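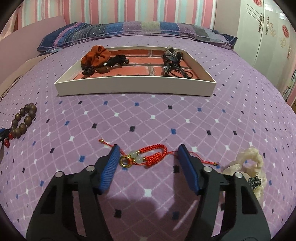 The Red Cord

Ashraful Marikar had been told to bring one thing back from his aunt's house on the Podska road, only one, and he had already been standing at her bed for as long as it takes a kettle to boil and go quiet again. She had laid her small treasures out on the purple sheet the night before she left for Londesbridge, as if she were setting a table for company.

The brown beads he remembered best. She used to wear them to the market in July, and they would knock against the melons while she argued over the price -- and she always argued, even when the melons were nearly free. The scrunchie must have been his cousin's, cream and ruffled and soft as a bun.

But it was the red bracelet he kept coming back to, with its gold ring and its two pale green beads. She had bought it off a tray at the Rathnayake fair for 149, down from 200, and told that story at every wedding since.

He put it in his shirt pocket, buttoned the flap, and went down to find his shoes.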